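The last sailing to Balirden

The morning ferry to Balirden leaves at 6.40, and through most of the winter it carries more parcels than people. From July it may not leave at all. Neditex, which has run the crossing for 14 years, told its customers in the spring that it would hand back the route when its contract ends, and no other operator has yet agreed to take it on.

The island has 197 residents, a primary school, a fuel pump and one shop. It has no airstrip. Anyone who needs a hospital, a bank or a new pair of shoes goes by sea, and so does nearly everything that is eaten there.

The trouble is the ship. The Greco was built for sheltered water and has been working an open crossing for longer than was planned. She takes 11 cars when the ramp can be lowered fully, and fewer at low spring tides, when the slope at the Balirden end is too steep for anything with a long wheelbase. Her hull is sound, according to the last survey, but both main engines are due for replacement and the maker no longer supplies parts. Neditex puts the cost of new engines above what the route earns in several good summers.

A replacement has been discussed before. The regional transport office drew up plans for a larger vessel, to be called the Nikiser, with a covered car deck and a proper sick bay. The drawings were finished and a yard was chosen. Then the harbour study came back. It found that a ship of that draught could not lie alongside at Balirden without dredging and a longer pier, and the money set aside for the ship would not stretch to both. The order was never placed.

So the choice is between smaller boats and a gap in the service. The office has asked for bids to run a passenger launch twice a day, with a landing craft for vehicles and freight. The launch would be quicker than the Greco, and in calm weather it would cut the crossing by nearly half. It would also stop running sooner when the wind gets up. On the figures in the tender papers, the launch could not sail in a swell of more than 2 metres, a limit the west side of the sound passes often between October and March.

Islanders have mixed feelings about the change. Those who commute to the mainland for the week would welcome the faster trip, and the launch would bring back an evening sailing that was dropped when crewing became difficult. The farms are less pleased. Lambs go to market in the autumn, when the weather is already turning, and a trailer that misses its sailing can miss the sale as well. Under the proposed timetable the landing craft would call only on alternate days and would carry livestock by prior booking.

Freight is the part people talk about most. At present the shop's order travels on the morning boat in a van, and the van drives straight up the hill from the slip. With the launch, anything small would be passed across by hand in crates, and anything heavy would wait for the landing craft. Chilled goods would need a cold store at the pier. There is a stone shed that might do, though it has no power supply.
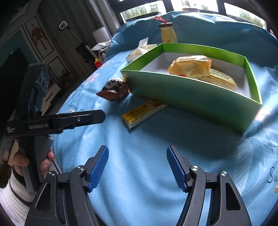

COASTS AND ISLANDS

Fares have not been settled either. The present tickets are subsidised, with a lower rate for residents, and the tender papers say only that the discount will be kept "at a comparable level". Bidders have been asked to price the service with and without it. Parcel charges are left to the operator.

The transport office says it hopes to name a preferred bidder before the Neditex contract runs out. If it cannot, it has the power to extend the contract for a short period, but only with the company's consent and only while the Greco holds a valid passenger certificate. The certificate comes up for renewal at the end of the summer. Neditex has said it will talk about an extension if the office pays for the engine work needed to get her through the inspection.

Meanwhile the summer timetable has been printed as usual, with the sailings after June marked "to be confirmed". Copies are pinned up in the waiting room on the mainland side and in the window of the island shop.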